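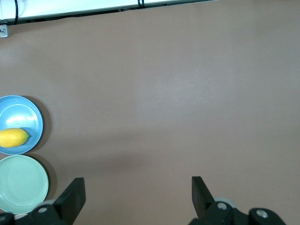 Projects > Design Studies > Student Reports > Table Surfaces

Overview Reports Staff Archive Contact

Does a matte tabletop stay easier to live with?
Project report, Rodrigo Tavares
August 10, 2021

The claim we set out to check is one that furniture sellers repeat a lot: a matte top hides wear, cuts glare, and needs less cleaning than a glossy one. I did not believe it when we started in May, and I only believe part of it now.

Our test top was a broad, flat table with a smooth brown finish that leans toward mauve. We set it with ordinary things, such as round plates and a lemon, so that people would judge it as a table and not as a paint chip. The glossy top we compared it with came from the Tomonside workshop and was close to the same size.

Glare

Matte does not mean no reflection. Overhead light still leaves a paler patch on the surface, wide and soft, with no hard edge. The blue plate does the opposite and throws back a small bright white spot. Most people in our group called the soft patch "no glare," which I think is generous. It is glare spread thin. Humel wanted to score it as zero and I argued against that, so the final sheet uses a scale from one to five.

Color

This caused more trouble than it should have. The same top looks rosier in one area and grayer in another, depending on the light. Ollier matched it against a swatch three times and picked a different swatch each time. Any seller who promises an exact color match from a small sample is promising too much.

Cleaning

We asked people to wipe both tops after use and say which took more effort. We collected 57 answers. Matte won, but the margin was small and the question was badly worded, which was my fault. Ait Brahim pointed out that "effort" could mean time or pressure. We did not rerun it.

What I would not claim

We did not test scratching. The wear figures in our first draft were copied from a sales leaflet, and I took them out. We also had one top of each kind, so any difference could come from the maker and have nothing to do with the finish.

If another group takes this on, they should fix the lamp height before anything else and write it down. Ours was moved twice, and the glare scores from before the second move are marked with a star in the results sheet.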